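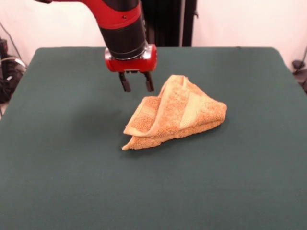
Orange towel on the table, gripper open.

Skellis: season box scores, data card
Maintainer: Selvaraj Gamage
Last edited: 14 May 2020

What this is

A table of 308 football games from the Arnura regional league, one row per team per game, plus a second table of 1,427 player lines. I typed up most of it from the league's scanned game sheets. Givano, the scoring app the league used in its later seasons, supplied the rest as an export.

People keep asking whether this data can show that a title team was "built to last." I doubt it. Read the limits below before you fit anything.

Files

games.csv: date, home, away, final score, turnovers, penalty yards
players.csv: player code, team, game key, carries, catches, tackles
notes.txt: my gripes about single rows, by game key

Known problems

Tackles are close to useless. Each home team kept its own count, and some scorers handed out assists like candy. If your model says a home linebacker is twice the player he is on the road, you have found the scorer.

Penalty yards are missing for 40 games. I left them blank. An earlier copy of this table, passed around under the name Miah, filled those blanks with zeros, and at least one blog post on "disciplined champions" leaned on them. Check which copy you have.
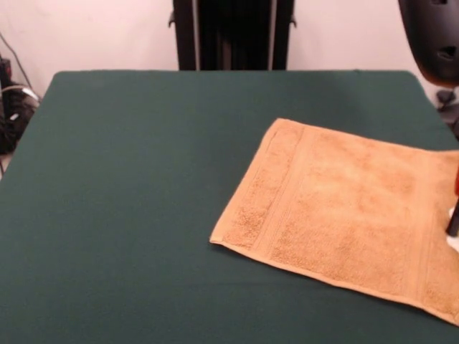 Attendance was in the first release and has been taken out. Too many games were listed at exactly 600, which was the number of printed programs and says little about who showed up.

Turnovers look fine to me, though I only checked the playoff games against the sheets by hand. The Givano export counts a muffed punt as a fumble and the paper sheets usually don't, so don't compare early seasons with late ones on that column.

What I would not use it for

Ranking coaches. Predicting a repeat winner. Anything with the word "clutch" in it. A league season is short, and one blocked kick can move a team two places in the standings.

Updates

Fixes go in once a year, in September, before the season opens. Send the game key and a scan of the sheet. I don't change rows on the strength of somebody's memory, including mine.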